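**Gusari disassembly cell: demonstration and visit**

The Gusari is a two-arm bench cell for taking apart used desktop computers. We build it at Oltberg, and from June it can be seen working in our demonstration room, every working day from 9:30 a.m. The visit takes 88 minutes, with coffee at the end. Groups are limited to 5 persons, so that everybody can stand near the bench.

In the standard demonstration we work with a desktop tower lying on its side, with the side panel already removed. Visitors may also bring their own machine. Please write us the model before, because the fixture plate is 3D-printed and we like to check whether the holders need a change. A new plate is ready in 17 hours.
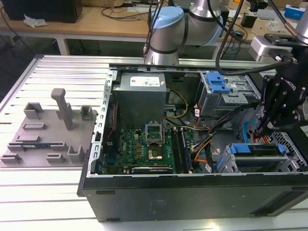

Gizella Gál wrote to us after her visit that the cables were the part she had doubted most, and that she would have liked to see a much dirtier computer on the bench. She also asked if the cell can be used for assembly. It can, but we sell it for disassembly only, and the programs for assembly must be made by the customer.

**What is delivered**

- Two arms with controller
- Slotted aluminum bench
- Black gripper with bolted mounting bracket
- One fixture plate, gray, after your drawing or ours
- Training at your place, two days

Not included: transport outside the country, and the table for the control computer.

**Service**

The gripper fingers are a wearing part. We recommend to inspect them after 1000 cycles. Spare fingers are kept in stock at Siltthorpe and leave the same day if the order comes before noon.

To book a visit, please contact Kristóf Szekeres in the sales office. For technical questions before the visit, ask for Irén Bakos. Closed shoes are necessary in the demonstration room.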